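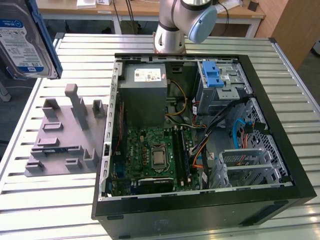

Search the gallery Go

Gripper bench, teardown cell

Tracey Fairclough and I spent two weeks putting the Dellau and the Gronar grippers through the same job: drives, cables and memory out of desktop towers. Both makers call their product "ready for recycling work." I went in doubtful and came out slightly less so about one of them.

The tower on its side, panel off, is the test piece. Everyone's demo part is a nice clean block. Ours has SATA cables draped over the places you want to reach, and that is where the sales video stops being useful.

The printed fixture plate next to it was Constanza Ulloa's idea. I thought it would hide a bad grip by doing half the work, and I still think so -- any score taken with the plate should be read with that in mind.

Over 30 drive pulls each, the Dellau dropped 7 and the Gronar dropped three. Before anyone orders a Gronar, note that it also took far longer per pull, and Tracey had to retune the grip force twice. Neither one could be trusted with a memory module.

The Onu controller was fine. Eltby wants us to try their soft fingers in September -- I'll believe the claims when I see them near a cable.

Last updated: Wednesday, May 2, 2018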